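How to Sort a House Full of Odds and Ends Before a Move

By Thu Văn
Filed under: Home, Moving

We moved from an apartment in Venstead to a house across town in September, and I have been promising friends ever since that I would write down how we got through the small stuff. Everyone has advice about sofas. Sofas are easy! You measure the door, you bribe your cousin with lunch, and the sofa goes out. What wore me down was the other category, the bits that live in baskets and bowls and on top of the refrigerator, the single blocks and spare lids and stuffed animals and extension cords, all of which have to be picked up and decided about one at a time.

So this is a page about that part only. It took our household two weekends and a few evenings, and I have written it in the order I would do it if I had to start over (please, no).

What you will need

A table you can give up for a while
An old sheet or some other light cloth, if you want one
Boxes, more of the small size than you expect
Masking tape and a fat marker
A notebook
Trash bags, and a different color of bag for donations
Something to drink

The bags really should be different colors. My brother-in-law Lộc used the same black bags for both on our first Friday evening, and we spent a good part of Saturday morning untying them in the driveway to find his good rain jacket.

Step 1. Pick one table and give it up

Choose a table you can live without for as long as the job takes. The dining table is fine if you don't mind eating on the couch. I like a white or pale surface because small dark things vanish on dark wood, and a cheap white sheet will do the job if your table is dark. Don't bother to iron it.

Put the table near a wall outlet if you can, so you can plug things in and find out whether they still work. Good light matters too, and we dragged a floor lamp over from the bedroom after the first evening.

Step 2. Bring things over in small batches

The great temptation is to empty every drawer at once, and I did exactly that when we left our first apartment years ago, and I cried, and then I put it all in garbage bags and moved the garbage bags. They were still tied when we moved again.

One basket at a time, then. Or one drawer, or one shelf. Tip it out, spread it with your hands so that nothing is lying on top of anything else, and stop there until every piece has gone somewhere. If you find yourself getting up to fetch "just the other half of this set," write it in the notebook and stay in your chair.

I would start with toys. They're bright and cheerful and most of them weigh nothing, and a child who sees their things being handled gently will be much calmer about the rest of the move.

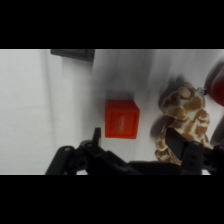

A red-orange cube and a plush giraffe on a white tabletop.

Stuffed animals deserve a word of their own. They take up a ridiculous amount of room in a box, but they make lovely padding, so don't pack them together. Keep a pile at the end of the table and tuck one into the top of each box that has a gap. Do tell the owner which box their favorite is riding in, or better yet let the favorite travel in the car.

Loose blocks and puzzle pieces go in zip bags, with the name of the set written on the bag if you know it. If you don't know, write "mystery blocks" and move along. We had a 1000 piece puzzle that had escaped its box, and I am sorry to say that I spent an evening doing the whole edge on the bedroom floor to see if it was complete. I don't recommend this. (It was missing a corner.)

Step 3. Decide with your hands, not your heart

Pick up one thing. Say out loud where it will live in the new place. If you can name the spot inside a few seconds, it goes in the keep box. If you can't, it goes to the far side of the table, and you pick up the next thing.

I learned the saying-it-out-loud part from my friend Ánh Kim, who has moved more often than anyone I know. I felt silly doing it for the first basket and then I didn't notice anymore. You hear yourself say "it'll go in the, um, hall closet, with the other ones," and you know perfectly well that the new house has no hall closet.

Working in pairs makes this much quicker if you have someone patient. One person picks up and talks, the other writes the labels and carries. Swap when the picker starts telling long stories about each object. I was swapped out quite a lot.
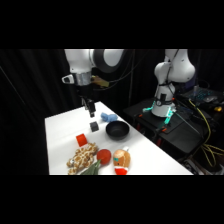 The far side of the table gets its own turn at the end of each batch, and you are allowed three answers there: donate, give to a particular person, or trash. Give to a particular person only counts if you send them a message right then. I sent Tín Hà a message about a box of picture frames at ten at night, and he said yes within the minute and then didn't collect them until we were practically out the door, but he did collect them, and they're up in his hallway now.

If something makes you sad to look at, put it in the keep box and forgive yourself. You can decide again in the new place. A moving week is a poor time to be sorting through your grandmother's sewing things, and a single shoebox of tender stuff won't sink the truck.

Step 4. Label for the room it is going to

Old room names are useless once the old rooms are gone. Write the new room on the box, then two or three words about the contents, and put it on a side as well as the lid. Stacked boxes only show you their sides! I had read that somewhere and forgot it and wrote on the lids like everyone does.

The notebook gets a line for each box too. Mine looked like this:

Kitchen, low cabinet. Lids, jar opener, the good strainer.
Kids' room. Blocks, farm animals, one blanket.
Office. Cords, tape, printer manual.
Unknown. Keys. So many keys.

Some people number their boxes and keep the list on a phone, and if you enjoy that sort of thing it's a fine way to go. I like paper, partly for the pleasure of crossing things out when we unpack.

Cords need labeling on the cord itself. Fold a bit of masking tape over it like a flag and write what it belongs to. Any cord that didn't get claimed by a device went into one bag, and we gave ourselves until the end of the month to miss it.

Step 5. Save the kitchen odds and ends for late

You'll want to eat up to the last day, so the kitchen comes near the end. Pull out one pot, one frying pan, a knife, a cutting board, and a plate and cup for each person, and put them somewhere nobody is allowed to pack. The rest can go to the table a shelf at a time.

Match your lids before you do anything else. Set every pan out and put its lid on, and whatever lid is left over at the end has been living rent free. We had a glass one that fit nothing we owned and nothing my mother owned either.

For wrapping, use what you already have to move anyway. Towels are the best of it. A hand towel goes between two frying pans so that the coating isn't scratched, a bath towel lines the bottom of a box of dishes, and washcloths fill in around mugs. Wash and dry them thoroughly first, all the way dry, or you'll open a box to a smell you won't forget in a hurry. Stand plates on edge like records with a cloth between each pair, and keep the heavy flat things at the bottom.

Cleaning cloths can do the same work, though I keep those away from anything we eat off. Ours went around flowerpots and the legs of the little stool. 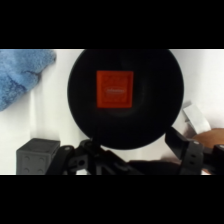 Step 6. Pack the first night bag

Pack this one yourself and don't let anyone talk you into putting it on the truck. Ours had pajamas, toothbrushes, phone chargers, a roll of toilet paper, a bar of soap, medicine, the cat's bowl, snacks, and a flashlight. Next time I'd add scissors, having opened our first box in the new house with a house key and a great deal of muttering.

Add the bed sheets if you have room. Making the beds before you open anything else is the kindest thing you can do for the person you'll be at eleven that night.

Step 7. Unpack onto a table too

Do the same thing backward. Set up the table, bring over one box, spread it out, and walk each piece to the spot you named for it. Some of those spots will turn out wrong, and the shelf you were counting on will be too shallow. Put a question mark in the notebook and try somewhere else.

Flatten each box as it empties. Our neighbor Masaru Kobori took ours for his own move the following month, with our labels still on the sides, and he tells me that he now owns a box marked "Kids' room, farm animals" that holds his tax papers.

A few questions I get asked

How long before the move should I start?
Three weeks is comfortable for a family. One person in a small apartment could do it in a few long evenings.

Should the children help?
Yes, for short stretches, and with their own things. Give them the tape. They will use too much tape.

What about the junk drawer?
Do it last. Tip it into a zip bag, squeeze the air out, write "junk drawer" on it, and empty it into the new junk drawer when you get there. I know what I said about deciding on every little thing, but you'll be tired by then and you're going to need the batteries.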